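Filed under: Funder Updates, Aviation, Waste & Emissions

Cabin Waste at Flellport: Progress Report
Dec 8, 2019

We're happy to report that the second stage of your grant is well under way, and the crews at Flellport have taken to it faster than we dared hope! 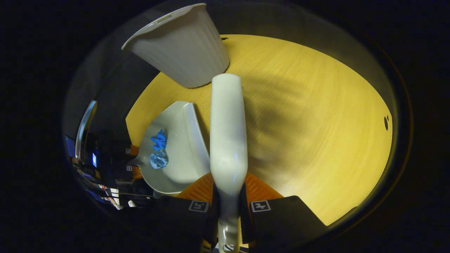
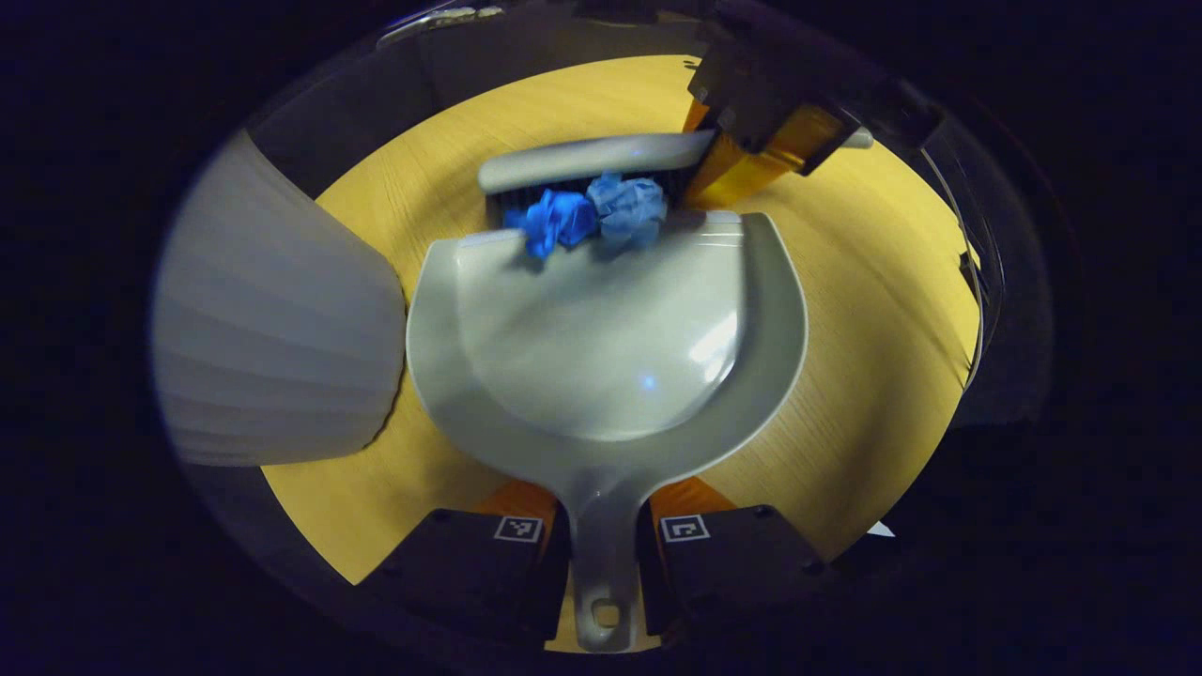
Budine Air now sorts cabin waste on 14 of its daily departures, up from five in February. Attendants separate cans, cups and food on board, and the cleaning teams keep them apart all the way to the ramp. Lollira, the caterer, has switched to lighter trays on the short routes (the crews love them, they stack so much better) and is weighing every cart before and after each flight.

The fuel side is moving too. Yazdani Ground Services has two electric tugs running at the east gates, and drivers are asking for more. Charging was a headache at first. We had planned on one charger and needed a second, which took about 90 percent of our reserve, so we would like to talk with you soon about the equipment line.

Still to do: glass sorting, the night shift training and a proper count of fuel saved by the tugs.

We use cookies to improve your visit. Accept | Settings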